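Notebook entry, July
Adhesives bench, Rutkowska building
Entered by: Mackenzie Simard
Read by: Iresha Paul

Subject: Open time of the Ramero wallpaper paste, second batch

The purpose of this entry is to record the results obtained with the second batch of paste and to set the conditions for the third. The first batch was mixed too thin and is not considered further.

Paste was mixed at 42 grams of powder per liter of tap water and left to stand before use. Strips of the Stavisia uncoated stock were pasted, folded, and opened at set intervals. A strip was counted as failed when the edge lifted under light thumb pressure.
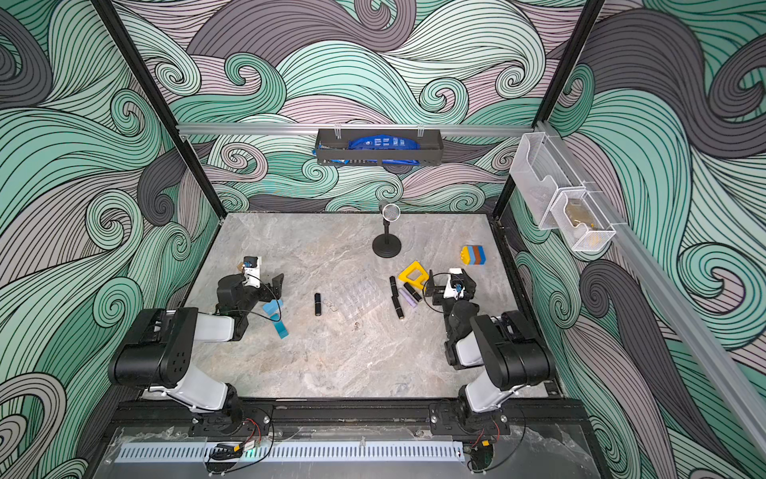
Wave pattern in mint green, pink-lilac and gray, outlined in black.

Of 73 strips, 26 failed. Nearly all of the failures were in the longest interval. The Botard coated stock was not included, as the delivery was short and the remaining sheets have been set aside for the peel test.

Room temperature was steady through the morning. Humidity was not logged before 10:30, when the meter was found to be switched off. The early strips should therefore be read with caution.
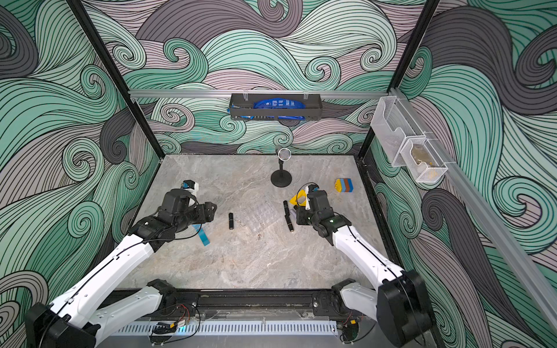

Wire basket on the back rail; clear pockets on the right.

Iresha Paul has asked whether brush or roller application makes a difference. All strips in this batch were brushed. The roller leaves less paste at the edges, and the two methods should not be mixed within one batch. A separate set is proposed. 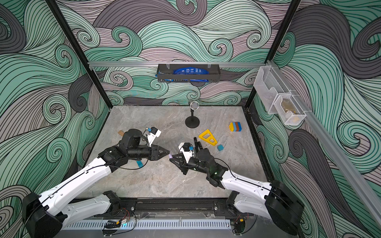

Seam behavior was better than expected. Butt joints closed on drying and showed no gap at arm's length. Two overlapped joints dried with a hard ridge, which could be felt but was hard to see except in side light. The ridge did not sand out cleanly.

Paste left in the covered bucket overnight had formed a skin. It was strained and tried on scrap only. The bond was weak, and day-old paste will not be used for recorded strips.
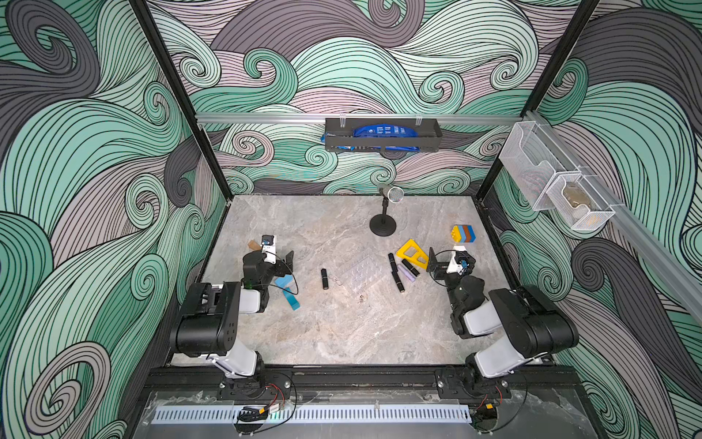
For the third batch, the water is to be weighed and the meter checked before mixing. Strip length will go up to around 200 mm so that the folded part can be kept clear of the test edge. Intervals remain as they are.

Outstanding: reorder Botard stock; replace the worn smoothing brush; copy the failure table into the shared binder.

M.S.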